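Pradberg Laboratory
Notes on the two-handed handling collection, posted in parts

1/ The Pradberg Laboratory has completed the July portion of its two-handed handling collection. The posts that follow set out how the examples were gathered, which were kept, and what will change in the next round. 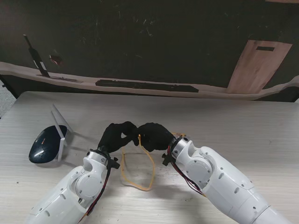 Derier replied to the first post that soft items had defeated every collection they had attempted, and asked whether a learning system gains anything from a loop of string or band that it would not gain from a block.

2/ We are grateful to Derier for the question. In our view the gain is considerable. A block keeps its shape when it is held. A loop does not, and the system must learn from examples in which the same action leaves the item lying differently each time.

3/ The July portion contains 3342 accepted examples. Each is a single attempt at a single task, carried out by two arms under the direction of a trained operator. The record of an attempt holds the camera views, the positions of the joints and a short written instruction.

4/ The tasks are grouped into families. The present family concerns thin, flexible items: string, bands, cord and narrow ribbon. The operator is asked to pick up the item, bring both hands to it, and either pass it across or hold it open between them.

5/ Instructions are written in ordinary language. "Hold the yellow loop with both hands" is acceptable. "Perform bimanual grasp, variant C" is not. The people who will eventually speak to such a system will not know our variant letters, and several of our own staff have trouble remembering them.

6/ Other items are left on the table on purpose. A router, a mug or a box of screws may be placed near the work and is not mentioned in the instruction. Operators are asked to leave these items alone. Should one be knocked, the attempt is kept and marked accordingly.

7/ On the matter of failed attempts, our practice has altered. Until the spring we discarded them. We now keep any attempt in which the operator dropped the item and recovered it, provided that the recovery was carried out with the arms and without a person reaching in.

8/ Attempts are still rejected for the following reasons: the recording began late; a joint reading is missing; the instruction does not match the task performed; the item left the table and could not be reached. The third reason accounts for most of the rejections in July and was largely a clerical failing on our side.

9/ The clerical failing was as follows. The list of instructions was reordered during a session at the Lalport site and the recording software continued to use the earlier order. A total of 200 attempts were stored with the wrong sentence. Of these, 34 could not be matched to the correct one with confidence and have been withdrawn.

10/ We considered relabelling the withdrawn attempts by eye. Two reviewers looked at the same recordings separately and disagreed too often on whether the operator had meant to stretch the item or merely to hold it. An attempt whose purpose is in doubt is of little use as a lesson.

11/ Operators work in sessions of fixed length, with a rest between. This was introduced after a review of the early recordings, which showed that movements became shorter and more abrupt late in the afternoon. A system trained on tired movements can be expected to reproduce them.

12/ Each operator is asked to vary the approach. The item is to be taken first by the left hand in some attempts and first by the right in others, and its resting position is to be changed before every recording. Left to habit, most people return it to the same spot. A printed sheet of starting positions is now kept beside the controls.

13/ Several readers have asked about thin items and fingertip grip. Thin string remains the slowest part of the work. An operator cannot feel the string through the controls and must judge the grip by sight alone. New operators are therefore started on thicker cord and moved to string in their second week.

14/ The Dimitrov set, which was gathered under an earlier plan with rigid items only, will remain available in its present form. It will not be merged with the new collection. The two use different conventions for marking the start of a grasp, and a combined set would conceal the difference from anyone who had not read the notes.

15/ A request was received for the July recordings to be released without the written instructions, to reduce the size of the download. We are content to provide this. The instructions will be supplied in a separate file, with a matching number for each attempt.

16/ The next round begins with cloth. Small towels and napkins have been prepared, and the starting sheet has been redrawn to include folded and crumpled positions. Ribbon will be repeated, as the July attempts with ribbon were too few to be divided sensibly between training and testing.

17/ Corrections to these notes may be sent as replies to this thread. Questions about access to the recordings should go to the Pradberg office in the usual way, stating which task family is required.

Saturday, August 5, 2023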